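This site uses cookies. Accept | Manage

Clollow power-vote tables, README

2,609 rows of council and provincial votes on keeping old gas plants open, typed up by Ramiro Valcárcel. Treat with caution.

Known problems

- "Support" is whatever the party's press office called it. Aranda's members abstained 60 times and still got tagged as backers.
- Costs come from Okska's own brochure. I wouldn't quote them.
- Version 3 dropped the January sittings. No reason given.

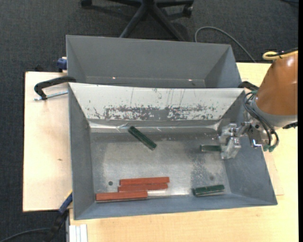 Licence

Free to reuse. Corrections to Maximiliano Aguirre.

© Clollow | Contact | Back to top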